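The tidying lesson

Most homes have a surface like it. A small table by the wall, meant for a cup of tea, that ends up holding the phone, the post, two soft toys and whatever came out of the last parcel. People clear such a table in a minute or two without thinking. Robots still can't, or not reliably, and a group at Plokmont has spent the past year trying to find out how much of the trouble comes down to where they are taught.

The group is led by Pacita Calimlim, who trained as a textile engineer before moving into robotics. Her project, called Prito, compares two ways of collecting the examples that a robot arm learns from. In the first, people record tasks in a laboratory, on a plain bench, with a set of objects bought for the purpose. In the second, the same tasks are recorded in people's homes, with whatever is already there. Both use hand-held grippers, one for each hand, with a camera on each. The person doing the task squeezes and moves the grippers as if they were a robot's own hands. The recordings are then used to train a robot arm that was never in the room.

The idea of teaching this way is not new, and Calimlim does not claim it. What her group wanted was a fair comparison. Earlier work had tended to change several things at once: more recordings, more people, more places. Nobody could say which of them had helped.

So Prito kept the number fixed. Each set contained 400 recordings of the same job, which was to pick up a small item from a cluttered surface and put it in an open container. The laboratory set came from one room. The home set came from 12 homes, all within a bus ride of the building. The same people did the recording in both, in the same number of sessions, and were given the same written instructions, which fit on one side of paper.

"I wanted it to be boring," Calimlim says. "If you change one thing and the answer moves, you know what moved it."

The homes were not tidied first. That was in the instructions. Residents were asked to leave the room as it would be on any other afternoon, and the people recording were told to work with the objects they found, provided nothing was sharp, hot or precious.

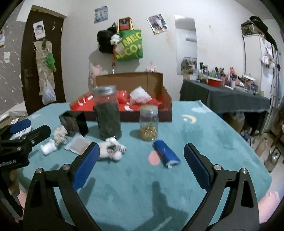
Recording on a plush-covered table, with a jar of dried tea or herbs behind the open jaws and a cardboard box beyond.

A table like this gives a learning system plenty to deal with. Glass and clear plastic are hard for cameras because what they show is partly whatever stands behind them. A soft toy changes shape when it is gripped. A plush cloth can shift or bunch under the fingers, and a mirror on the wall puts a second copy of part of the room in view. On the laboratory bench, which is grey and matt, none of that comes up.

The test was done in March, in a furnished flat that neither set had included. The trained arm was given 100 attempts with each version of its training, using items it had not met before. Calimlim's team scored an attempt as a success only if the item ended up in the container and everything else on the surface stayed upright.

The version trained at home did better, and by a margin that surprised some of the group. It succeeded more often with every type of object except one. With small hard boxes, the two versions were level. The gap was widest with clear jars, where the laboratory version often closed its fingers short of the glass or tried to take hold of the lid.

There was a cost. The home-trained arm was slower. It paused more often before closing its fingers, and on a bare table, where there was nothing to be careful about, it paused just the same. On the laboratory bench itself the laboratory version won easily.

Calimlim thinks the slowness comes from the people. When she went back through the recordings, she saw that everyone had moved more gently in the homes. They reached round things and lifted higher before turning. One woman, on every recording she made in a stranger's kitchen, set the item down and then nudged it straight. The arm had picked up a version of that too.

"It learned manners," says one of her students, "which we hadn't asked for."

Whether that is a fault depends on the customer. Rumitz, a small firm which makes arms for packing benches and lent the group two of them, would rather have the speed. Calimlim has no plan to take it out. She would like to know first whether the pauses prevent spills or are simply copied habit, and the present data cannot separate the two.

Others have asked whether 12 homes is enough. They were all in one town, and most were flats. The group accepts the point. It also tried training on smaller numbers of homes while keeping the total number of recordings the same, and found that the first few homes made most of the difference. Past that, the improvement was too small to be sure of with the number of attempts they had run.

A mixed set, half laboratory and half home, is being tested now. Early attempts suggest that it keeps most of the skill with clear objects and gets back a little of the speed, but the scoring has not been checked by a second person and Calimlim won't put a figure on it.

The write-up was finished on 5/4/25 and has gone out for review. The recordings from homes will be shared only where the residents have agreed to it, with anything that could identify them removed, a job that has taken the group longer than the training did. Two households have asked for theirs to be left out altogether. The next round of visits will add kitchens, which means worktops, wet sinks and a good many more jars.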